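House rules for the practice rooms, round two

Well, I promised I'd write up the new good practice sheet before the July 2022 newsletter went out, and I've just squeaked in. Thanks to everybody who sent comments on the March draft (even the very long ones!).

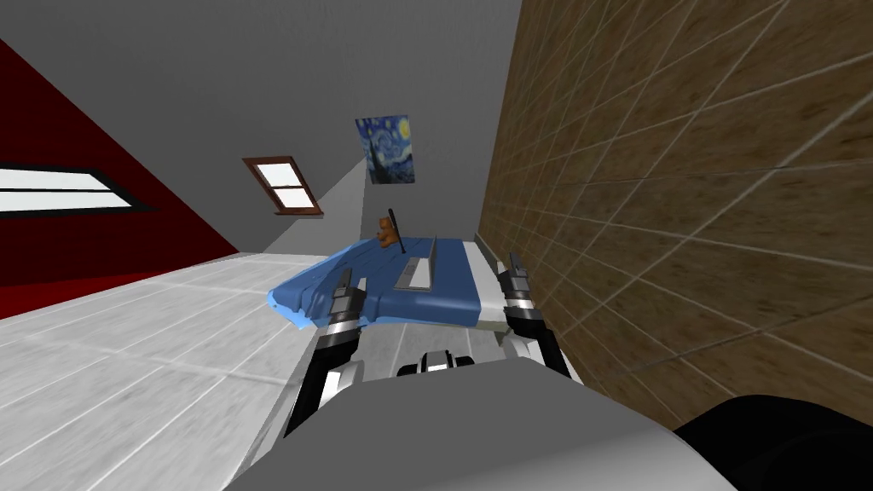

The main change is that we now have the same rules for simulated rooms as for the real flat at Premdale. I know a few of you think that's overkill. Nothing gets broken in a simulator, so why bother with a speed limit? My answer is that habits travel. If you spend a fortnight letting the arms swing about as fast as they like over a virtual bed, you'll end up with a controller that behaves exactly like that when there's a real mattress under it, and maybe a real person sitting on the end.

So, the sheet. Rule one is the hover. Before any contact with soft furnishings, both grippers stop above the surface and hold for 30 control steps. Bedding is a pain because a rumpled sheet doesn't give you a nice flat height to aim for, and the old habit of reading the height once at the start of a run just isn't good enough. Read it again at the hover, please.

Rule two is about other people's stuff. Anything on the bed that isn't named in the task counts as a keep-clear object, and that goes for a teddy bear just as much as a laptop. We had a good old argument over this one. The Harms crew wanted to rank things by what they'd cost to replace, and I can see the logic, but I've got kids and I know which of those two I'd rather explain losing. Everything gets the same 50 mm margin unless the task sheet says otherwise.

Rule three covers walls. When a bed is pushed up against one, the arm on that side gets the lower speed cap for the whole task. I'd love something cleverer, and Bemitz reckon their new planner can do it joint by joint, but until we've had a proper look at it the blunt version stays.

Rule four is my favourite and the dullest of the lot – write down your scene settings. Object positions, friction values, the random seed, the lot. I went back through our old logs over the long weekend with a big pot of coffee, and out of 600 runs there were 17 I couldn't reproduce at all. Most of those were mine. Sorry!

The full sheet is on the shared drive in the Grarnetti folder, next to the old one, which I've left there so you can compare the wording. If you've got a run in progress, finish it under the old rules and label it that way. Anything you start after reading this should follow the new ones.

Still to sort out is what we do about bedding that hangs down to the floor, where the base could roll over it. I've got half a paragraph on that and I'm not happy with it, so send me your ideas and I'll have another go for next month's issue.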